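## 4. 台面万年历的摆放与每月调整

本节说明如何把万年历放在厨房台面上,以及每个月怎么调整。请先读完第 3 节(拆包和清点零件),然后再开始。

适用的位置:吊柜下面、靠墙的台面。如果您的厨房台面是 L 形的,我们推荐放在里面的转角附近,那里平时切菜不会用到。

### 4.1 选择位置

1. 把台面擦干净,等它完全干。底座下面有水的时候,请不要放上去。
2. 找到墙上的插座。万年历不需要用电,但是它不可以挡住插座,也不可以压在电线上面。
3. 把万年历放在插座的旁边,左边或者右边都可以。插座和万年历之间要留出拔插头的空间,手可以伸进去就够了。
4. 背面靠近墙板,但是不要用力顶着墙。
5. 把正面向您常站的方向转一点。转的角度小一点比较好,太大的话底座的一个角会伸到外面来。
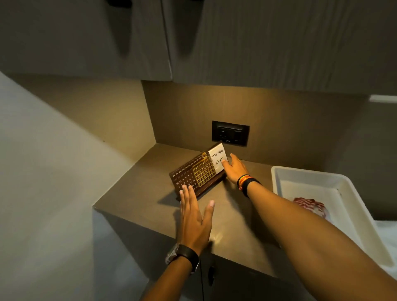
摄影:Anqi Fang / Zarneo 厨房用品手册

照片里的万年历靠着墙板,在插座的左边,正面稍微朝外。吊柜下面有灯带的厨房,推荐同样的放法:光从上面下来,上边那一排月份缩写(JAN、FEB、MAR 等等)比较容易读。如果晚上看的时候有反光,请把万年历再转一点点,不需要换位置。

> **注意:** 万年历和灶台的距离请保持在 219 毫米以上。油烟会让印刷的数字变黄,热气对外壳也不好。

### 4.2 第一次调整日期

1. 用一只手扶住底座,另外一只手调整。不要只拿着上边来拉。
2. 先调月份,再调日期。顺序反过来也可以用,但是容易对错一格。
3. 在当月的 1 号那一天,检查星期和手机上的是不是一样。
4. 如果不一样,回到第 2 步,重新做一次。

调整的时候手上请不要有油。Casimiro Mateos 在试用的时候用湿的手调过,后来滑动的部分变得很紧,我们用干布擦了 3 次才恢复。

### 4.3 每个月的调整

每个月的第一个早上做一次就可以,时间不超过 10 秒。小月变大月的时候没有特别的操作,因为日期数字一直印到 31。例如六月只有 30 天,最后的 31 请当作没有。

如果您出门旅行,忘记调了一个月或者几个月,不用一个月一个月地补,直接调到现在的月份。

### 4.4 清洁

- 平时用干的软布擦正面,从上往下。
- 有油点的时候,布上可以加一点清水,拧干以后再擦。
- 不可以使用酒精、钢丝球和厨房重油污清洁剂。
- 擦墙板和台面以前,请把万年历先拿开,放到干的地方。

> **小心:** 清洁插座附近的时候,不要把水喷到墙上。请把水喷在布上,然后用布擦墙。

### 4.5 常见的情况

**放不稳。** 请检查底座下面有没有面包屑或者盐粒。石材台面如果有一点不平,可以在底座的一边贴一片薄的毛毡垫。

**数字看不清楚。** 一般是位置太靠里面,角落比较暗。请往插座的方向移动,但还是要遵守 4.1 的第 2 步。

**经常被碰倒。** 说明它前面放的东西太多。调料瓶和杯子请放到另外一边的台面上。

更换底座的方法请看第 5 节。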